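Getting candle wax and glitter out of a table without wrecking the finish?

Posted by Citlali Tapia in Home & Garden > Furniture

Hi all, hoping someone can talk me down. I bought a second-hand Gretov table in September (£74, collected, very pleased with myself) and I've been letting my two do their crafts on it. Last night a candle went over and I've now got a puddle of red wax gone hard near one corner, with glitter stuck in it. The wood is quite pale and I think it's only oiled, no varnish that I can find. My mum says iron and brown paper, my sister says never put an iron near it. Who's right? I've got a tub of Trokitz wood soap under the sink if that's any use.

mapleteapot53

Your mum, mostly! I've done the iron trick on ours and it came up lovely, but go gently. Scrape off what you can first with an old bank card, then put kitchen roll down (brown paper is fine too) and use the iron on its lowest setting, no steam, a few seconds at a time. Keep moving to a clean bit of paper or you just spread the red about. The glitter mostly comes up with the wax, and sticky tape gets the rest.

And then cover the table, for the love of God. We keep a big sheet of white over ours for anything messy and I don't care what happens to it.

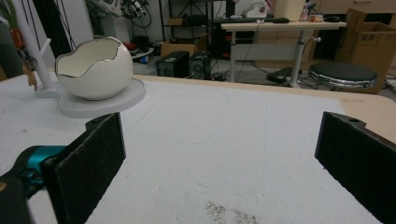

The white top over the pale wood, scuffs, grit and all.

You lose the look of the wood, but it's easier than oiling every month.

Leclerc_fan

just sand it

Old Dobbin

Wouldn't sand it yet. If there's a pink stain left once the wax is off, try white spirit on a rag, underneath the table first to see what it does to the colour. Wood soap is all right for a wipe down afterwards but it won't shift wax. Let it dry overnight, then a thin coat of oil. I use Jemer, whatever you've got will do. And lay the oily rag out flat outside to dry, don't scrunch it up in the bin, they can catch fire.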